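**Speaker notes – "Buying the second cell", budget session, 16 December 2025**

*(Wait for people to sit down. Water is on the left.)*

Hi everybody, I'm Jirayu, I look after equipment planning at Caltulthorpe. I've got 13 slides and I talk fast, so shout if I lose you.

Start with the mistake, people like the mistake! In September I sent Yaowalak a budget with one big line that said "robot arm" and one tiny line that said "other." She sent it back with a circle around "other" and a question mark. Fair enough.

So what's in "other"? Tables. Clamps. Stands. Cable, so much cable. A computer and a desk to put it on. Things to practice with, like dishes and bread (yes, bread has its own budget line now, and it gets eaten by lunch if you don't label the bag). The arm is the part everybody wants to talk about, and the quote from Pirgate is two pages long and very pretty. My list for everything else had 301 rows before I cleaned it up.
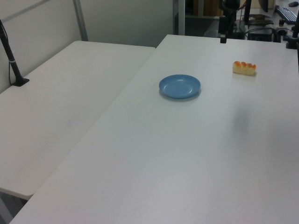 Okay, tables. Please buy them early and please buy them the same height. We ordered ours in two batches and I still have a folder of emails with Nilsuwan over the second one. A few millimeters doesn't sound like much until you're setting up positions all over again.

*(Pause, somebody usually has a table story.)*

Next, lead times. Put these on the whiteboard:

- arm: 13 weeks
- stands and clamps: 4 weeks
- tables: 2 weeks, if you don't change your mind

I changed my mind.

Then the service contract. Brodia offered us one and I nearly skipped it – it looked like easy money to save. Yaowalak talked me out of that. Ask her for the spreadsheet, she's Yaowalak Kongkaew in the directory, and she'll happily walk you through the yearly costs.

*(Skip the leasing slide if we're past the half hour.)*

Last thing, what I'm asking for today: a yes on the second cell, with "other" split into real lines this time, and permission to order the tables before the arm. Questions? Hand the clicker to Yaowalak for the cost ones.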